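4.2 The open day at Janddale

Reading time: 2 min

We'd been testing the sorting task behind closed doors since March, so the open day at Janddale was our first go at it with people watching. I'll admit I was nervous. Rubber bands are horrid things for a gripper – they squash, they twist, they tangle with each other – and that's why Narendra Bisht had picked them over the wooden blocks we used in Section 3. We gave 2 demonstrations, one before lunch and one after, and let visitors stand behind the operator and follow the wrist camera on a big screen (Figure 3).
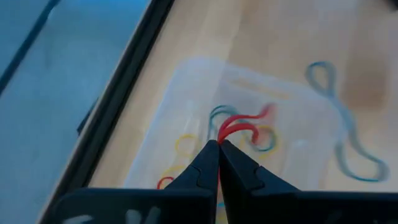
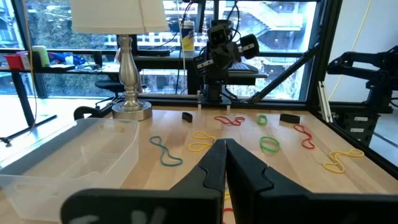

Figure 3. Wrist camera views from the open day, with rubber bands, the clear plastic container and both gripper fingers.

What visitors wanted to know was quite different from what we'd planned to tell them. We had a nice little talk ready on the Prajapati controller, and hardly anyone asked about it! They asked how the robot knows how hard to pinch. They asked what happens when two bands come up together, and a boy from Sulimcombe wanted to know if it could fire one across the room. A woman who packs seed orders for Zudwood told us she'd simply tip the lot out and spread them flat before picking any up, and we talked about that all the way home. Spreading first has since gone into the operator notes, and we come back to it in Section 5.

We also handed out a short card with three questions on it. The answers were friendly but rather thin, so I've used them here only as background – the chats at the table were far more useful, and next time I'd have someone writing those down from the start.

Contact: the Janddale open day team | © 2021 the authors | Back to top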